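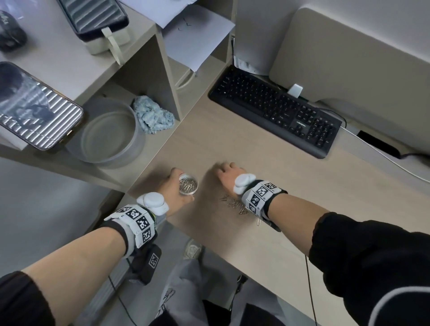

Electric staplers are sold on the idea that paper needs holding together faster than a person can do it, and we have never believed that about most offices. If your packets are short and get pulled apart again the same week, a small clear tub of silver paper clips within reach of your left hand, with some tipped out on the desk ready to pick up, will do the work for very little money. Please think about that before you scroll down to the price. The Plavmont 135 is a heavy electric stapler for people who bind thick packets that have to stay bound, and it is a poor buy for everybody else.

PLAVMONT 135 ELECTRIC STAPLER
Sold and serviced by Haque Office Equipment, Jadesport
Price: $259
In stock. Ships from Jadesport.

What the box says

The box says 135 sheets. It says "effortless." It says "jam-free," in a yellow circle. The first of these is a claim we can test, the second doesn't mean much when there is a motor doing the work, and the third we would ask you to ignore. Every stapler that takes loose strips of staples will jam sooner or later. What you want to know is how bad the jam is and whether you can clear it without tools.

On this one, you can. Switch it off, pull the plug, push the gray tab at the back and the staple tray slides forward. The bent staple is usually sitting right at the front. Pick it out with tweezers, slide the tray back until it clicks, plug in again. The manual shows a different tab, from an older model, and we have asked for that to be corrected. Until it is, we put our own sheet in the box.

About the 135 sheets

The number is real for thin, cheap copy paper, fresh out of the wrapper and squared up properly. We got there with that paper on our own bench. With the thicker paper many offices buy for client reports, we did not, and the staple legs came through short and folded badly on the back page. Card covers eat into the capacity too. If your packets are close to the limit and have covers front and back, this machine is too small for you and you should be looking at a comb binder or a proper bindery.

The maker gives no paper weight next to the capacity figure. We wish it did. Briswood doesn't either, for what it's worth, so the figures on the two boxes can't be compared in any useful way.

Staples

It takes 2 leg lengths, short and long. The short ones come in the box. The long ones, which you need for anything near full capacity, do not. We think that is a cheap trick on a machine at this price, and customers have called us on a first morning wondering why their thick packets were falling apart. Add a box of the long ones to your order if thick packets are the reason you are here.

You will read that only Plavmont staples may be used. We have run other brands of the same size through our bench machine and some were fine and some were awful. The awful ones were glued too heavily, and the strip would not break cleanly. We can't promise you anything about a brand we haven't tried. The warranty wording does not mention staples at all, whatever the leaflet implies.

Noise

No decibel figure is given, and the phrase "whisper drive" appears in the brochure. It isn't a whisper. It is a hard thump, and you feel it through the desk. In a copy room that doesn't matter. At a shared desk, your neighbor will have opinions by lunch. A rubber mat under it helps with the shake and does very little for the sound.

Depth and placement

The paper guide at the back can be set to 5 positions. Four of them are useful. The deepest one puts the staple so far in from the edge that the packet won't lie open flat, and we haven't found a job for it. The guide is held by a thumb screw that works loose if you staple all day. Check it when you refill.

The machine has to sit on a flat, solid surface. Folding tables bounce, and when the table bounces the stack shifts and you get a crooked staple. The cord is short and comes out of the left side, which is annoying if your outlet is on the right. It weighs enough that you won't want to carry it between rooms, despite the molded handle.

The sensor

There is no button to press. You push the stack in, a sensor at the back feels it, and the machine fires. This works well with square stacks and badly with sloppy ones. If one sheet sticks out ahead of the rest, it can set off the staple before the others are in place. Tap the stack on the desk, on two sides, before you feed it. If you've been doing this by hand for years you probably do that already.

Keep fingers out of the slot. A clear plastic guard covers it and should never be taken off, including by people who say it blocks their view.

Do you need the "Pro" kit?

Plavmont sells a kit with a dust cover, a cleaning brush and a branded oil pen. We don't stock it. A soft paintbrush gets the paper dust out, and the maker's own service notes say the moving parts are sealed and shouldn't be oiled. We've asked what the pen is for. No reply so far.

Compared with the Briswood

We sell the Briswood desk model as well, so we have no reason to push you either way. The Briswood is smaller, lighter, a good deal cheaper and less noisy. It also has a plastic base plate, and the plates on our returns tend to be cracked in the same corner. For an office that staples thin packets now and then, we would still pick the Briswood, or a decent hand stapler. For court bundles, course packs, tax files and parts manuals, the Plavmont is the one with the steel plate and the stronger motor.

Warranty and returns

The maker's warranty covers the motor and the drive. It does not cover the staple head, which is the part that wears. Heads are stocked in Jadesport and can be changed at home with a screwdriver. "Lifetime" on the front of the carton refers to the steel plate, and we have yet to see a steel plate fail, so don't let that word make up your mind.

You can send the machine back to us if it doesn't suit. We ask that you take the staples out first. Return shipping is on you unless it arrived faulty, and it is a heavy parcel.

In the box
Plavmont 135 stapler
Power cord
Short-leg staples
Paper guide with thumb screw
Maker's manual (see the note on jams)
Haque correction sheet

Not in the box
Long-leg staples
Rubber mat
Spare staple head

Delivery

Orders placed on a Sunday are packed the next working day. The price went up in June and we have no word on whether it will move again. If you're unsure about your paper, mail us a sample packet, marked with the paper weight, and we'll run it on the bench machine and send it back stapled or tell you it didn't work.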